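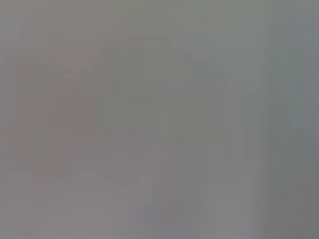

1 min read

April, a bit after 4 pm

Back on the client retention model for the Fultbridge private banking desk. Jairo sent over the new extract this morning and it's much nicer than the March one (account open dates in one format, finally!). I pulled 400 households and reran the churn score with the transfer-out flag moved to the month the request came in.

29 of them changed bucket. Most are families with a business sale in the last year, where cash sits for a while and then goes out to a property or a trust -- the old version read that as leaving. Percy thinks we should split those off before scoring. I kind of agree but want to see fees first.

Pasetti accounts are still in there twice, once under the old adviser codes. Didn't fix it, just dropped the second copy for now. Serpil, if you're reading this, the mapping table is in the shared folder and row 3 is wrong.

To do: rerun with fees, ask Aatos whether the Gromex loan balances count as assets (they shouldn't??), and check the joint accounts by hand.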